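Good Practice for Tabletop Handling Tasks: Preparing, Running and Closing a Session

Applies to all dish-care and utensil tasks carried out with two-finger grippers. Issued 23 December 2021.

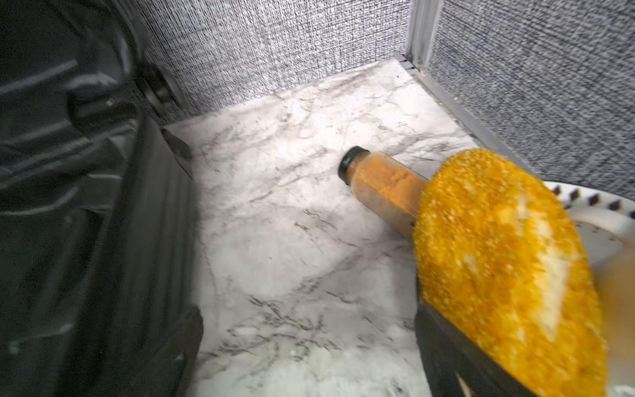 1. Before the session

Read the task card in full. The card names the tool, the dish and the order of the movements. If the card and the items on the work surface do not match, stop and ask the shift lead for a corrected card.

Check the work surface. Coverings made of sheet material must lie flat enough that a plate does not rock when pressed at the rim. Small wrinkles near the back wall are acceptable. Wrinkles in the middle of the work area must be smoothed out, or the sheet replaced.

Check the tool. A dish brush with a liquid-filled handle must have its cap fully closed. Turn the brush cap-down over a sink for a few seconds. Any brush that drips is withdrawn and placed in the reject bin. Do not tape a leaking cap.

Confirm that the emergency stop is within reach of the operator's seat and that it has been tested that day. The test is entered in the log with the operator's initials.

2. Gripping the brush

Close the fingers slowly until contact is made, then apply the holding force given on the task card. Operators must not raise the force to make up for a poor grip. Release the brush, set it down and approach again.

The fingers may press against the underside of the brush head where the card allows it. They must not close on the cap or across any seam in the handle.

A brush that slips 3 times in one session is to be replaced, and the slips recorded.

3. Moving near dishes and walls

Keep travel speed at the reduced setting whenever a dish is inside the work area. Full speed is permitted only when the tool has been set down and the dish has been removed.

Approach a plate from above the rim. Sideways contact with the rim is the most common cause of chipping at our sites, and each instance must be reported even when no damage is found.

The side and back walls are fabric-covered and are not stops. Do not use them to square up a plate or to push a tool back into the fingers.

4. Keeping people clear

No person may reach into the work area while the arm is powered. If an item must be moved by hand, the operator presses the emergency stop, says "stopped" aloud and waits for a reply before anyone reaches in.

5. Closing the session

Set the brush down, open the fingers and return the arm to its rest position. Wipe the fingertips and inspect them for wear. Fingertips are changed after 3,000 grips or at the first visible cut.

Complete Form 636 and keep it on site. Questions on this page should be sent to Svenja Lindemann, Operations Safety. Requests for exceptions go to Willy De Smet and must be made in writing.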